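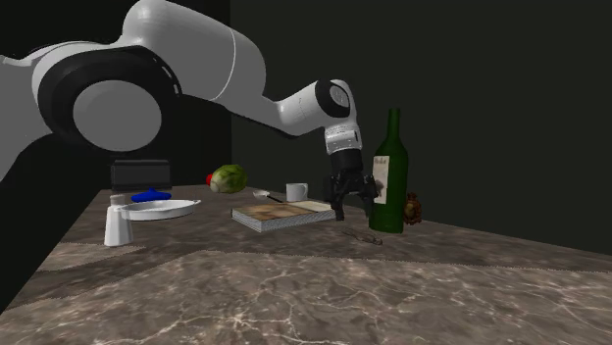
The first rule in the Mener handbook is that a test must be written down before the robot is switched on. It sounds too simple to need a rule, and for many years I believed that everybody did it. Then I spent part of October with the people who check household robots in simulation, and I learned how often the test is decided after the result. A developer sets a table on the computer, lets the arm try some task, and when the arm succeeds, that task becomes the test. The tables themselves are usually pleasant to look at. In one of them a tall green wine bottle stands right beside the black gripper, a thick book lies on the other side, and a mug and a spoon wait behind the book. Such a table can be used for a very serious test or for no test at all, and the only difference is a sheet of paper.

The sheet of paper is the business of Kyung-hwa Koo. She has worked at Mener for nine years, in a low building in Stultport where the ground floor belongs to a printer and the stairs smell of ink. Mener does not make robots. It reads the claims that robot makers write about their machines, and tells them which claims they can keep. The handbook she edits is called the Rakena rules, after the name of the project which paid for the first version. It has 54 pages and she would like it to be shorter.

"When I started, companies sent us films," she told me. "Very nice films, with music. I wrote back and asked how many times they had tried before this film. Some of them were offended. One of them sent me a bigger film."

The Rakena rules concern what is called pick and place: a robot takes an object from one position and puts it in another. For a person this is nothing. For a machine it is a long chain of small decisions, and a fault in any of them can spoil the whole. Most makers now do the greater part of this work in simulation, where a bottle can fall a thousand times and nobody has to fetch a broom. The rules ask how far such results can be trusted, and what must be said when they are published.

What the rules ask

I will not go through all 54 pages, but four demands come back in every conversation.

The first I have mentioned. The task, the objects and the condition for success must be fixed before the first run. "The robot moves the mug" is not accepted. The writer must say where the mug has to arrive, how upright it must stand, how long it must stay there after the fingers open, and what may be touched on the way. If the arm moves the mug correctly and knocks down the bottle, somebody must have decided before whether this is a success. Koo says that this single question causes more telephone calls than the rest of the book.

The second is about numbers. Every task needs 500 runs with the starting positions changed between them, and all runs are reported, also those which stopped because of a fault in the software. A maker may explain the faulty runs in a note. He may not remove them. Before this rule it was common to read that a robot had succeeded in nearly every attempt, and to find in a footnote that an attempt was counted only if the object had been lifted.

The third is about clutter. A single object in the middle of a clean table is permitted only for what the rules call a warming-up test, and the result may not be used in advertising. For the real test the objects must be mixed in height, weight and shape, and some must stand close enough to others to make the fingers choose their way. Thin objects are compulsory. So are handles. A tall thing must stand near the place of work, since it is the tall thing that meets the wrist and the elbow while the programmer is thinking only about the fingertips.

The fourth is the one that makers like least. A result from simulation must carry the word "simulated" in the same sentence as the number, and not in a smaller type.

A visit to Prader

To see how this looks from the other side of the desk I took the train to Prader, a company with thirty employees which prepares control software for robot arms. Ji-hoon Ma is responsible there for testing. He is a calm man who answers slowly, and he had put the handbook on the table between us with many yellow papers sticking out of it.

Prader sent its first report under the Rakena rules two years ago, and it was returned. The reason was not a bad result. Ma had let the computer place the objects at random, as the rules demand, but when two objects were placed inside each other the program threw this table away and made a new one. This is sensible, because in the real world a book cannot be inside a lettuce. The trouble was that his program threw away too much. It also refused tables where objects merely stood near each other, and in this way the difficult tables had disappeared before anybody saw them.

"I was not cheating," he said. "I had copied a safety distance from an older program and I forgot it was there. We had 500 runs, and when we corrected the distance and repeated them, we had 394 successes. Before, we had many more. I had to go upstairs with this number."

I asked what they said upstairs. He thought for a while. They had asked him whether the old number could be used until the end of the quarter, and he had said no, and then it was quiet for some days. The corrected report was accepted. Ma keeps the first one in the same folder, with the letter from Mener clipped on it, and new colleagues must read both.

The mistake led to a new paragraph in the handbook. A report must now say how many tables were rejected, and for which reason, and a small selection of the rejected ones must be attached. Koo looks through them herself. She says it is the quickest way to learn how a team thinks.

The friction question

There is one matter on which Koo and Ma do not agree, and both of them raised it without my asking. It is friction.

In a simulation every surface has a value which says how easily other things slide on it. The developer must choose these values. If he makes everything a little sticky, the gripper holds better, the spoon stays where it was laid and the results become beautiful. The rules allow a range for each kind of material, and require that the value moves inside this range from run to run. Ma finds the ranges too wide. He says that a glass bottle as slippery as the lower limit can be found only in a kitchen where somebody has spilled oil.

"Then we are testing for oil," he said. "Maybe this is good. But it should be written that we are testing for oil."

Koo answered, when I brought this back to Stultport, that people do spill oil. She also said that she would look at the range for glass again in the next version, and she made a note of it on the back of an envelope. I have the impression that the handbook has grown mostly in this way.

There are people outside both houses who criticise the rules more strongly. Their argument is that simulation should not be certified at all, that a picture of a table is only a picture, and that one should test real arms with real cups or keep silent. I have some sympathy for them. But I have also seen what a real test costs, with one technician putting the same objects back on the same table for a whole week, tired by the second afternoon and placing the things always a little more to the left. The computer does not get tired. It has other weaknesses, and at least these can be listed.

The rules in fact require both. For each claim, 2 tasks from the simulated set must be repeated with a physical arm, and Mener chooses which ones after the simulated report has been delivered. The maker does not know them before. If the physical results fall too far below the simulated ones, the whole report goes back. Ma told me that this part frightened him at the beginning and now he defends it, because it gives him an argument when a colleague wants to make the simulated world friendlier than it is.

For the buyer

Most readers of this magazine will never write such a report, but some will buy a machine on the strength of one, for a care home, a canteen or a small warehouse. I asked Koo what they should do with a brochure in their hand. She did not want to give advice on brand names and she did not want to talk about prices. She gave me some questions instead, which I write here as she said them.

Ask how many runs were made, and ask for the failed ones. Ask what was standing near the object. Ask if the table was the same each time. Ask what counts as success, and if the answer is longer than the question, ask for it in writing. Ask who chose the objects, and whether any of them looks like what you have at home.

On the last point she became almost cheerful. Many test sets, she said, contain the things which lie in an engineer's office, and an old person's kitchen contains quite other things: tins with a dented lid, a bag with onions, a cup without a handle that must not be thrown away. The next version of the Rakena rules will have a supplement with such objects. She has begun to collect them on a shelf behind her desk, to be measured and weighed and then built on the computer. When I left she was holding a potato peeler and trying to decide to which group it belonged.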